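## About Ralo

Ralo tests and calibrates water meters for apartment buildings, small utilities and farm co-ops. The company began as the service desk of Dastico, a pipe fittings wholesaler, and became a separate firm when meter work outgrew the counter. We still share a loading dock with them.

Incoming meters are logged by serial number, flushed and run at 3 flow rates: low, intermediate and high. Readings are compared against a weighed tank, with corrections for water temperature. Last year the bench handled 1,121 meters, almost all of them residential sizes. Units that fail at low flow are opened, cleaned and run again – most of the faults we find are scale on the measuring chamber or a worn piston.

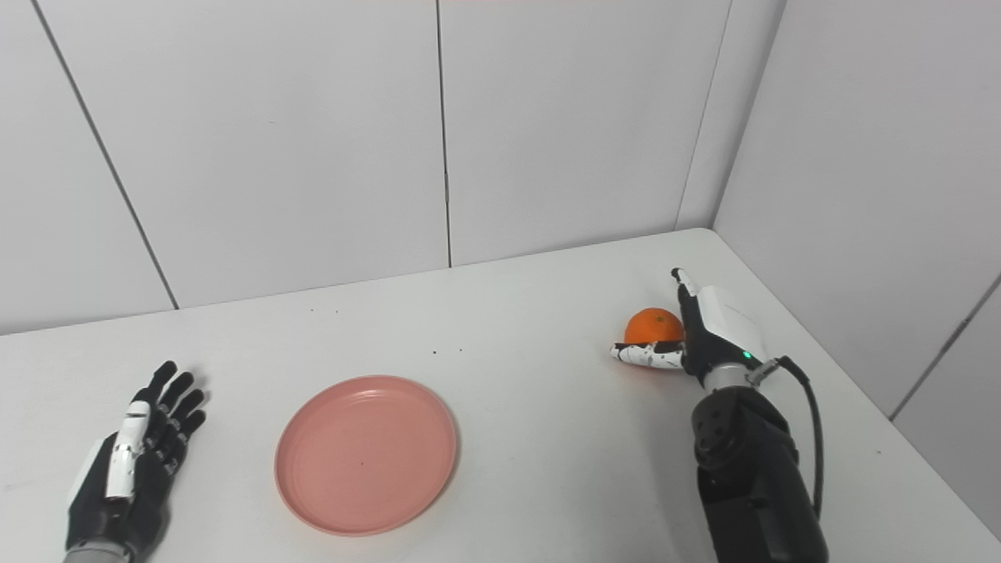

**Do you repair meters bought from another supplier?**

We repair any mechanical meter for which parts can still be ordered. Electronic registers are replaced as complete units.

Test records are kept in Wamadis, our in-house database, and go out to customers as a PDF or a plain spreadsheet. Each record lists the serial number, the flow rates, the error at each rate and the condition on arrival. Records stay on file after a meter is retired.

Our second site, Mansour, opened in March and takes bulk meters only. It has 2 test lines and its own receiving door. Please drain bulk meters and cap both ends before shipping. Finished meters are held for 90 days at either site, then returned at the customer's cost.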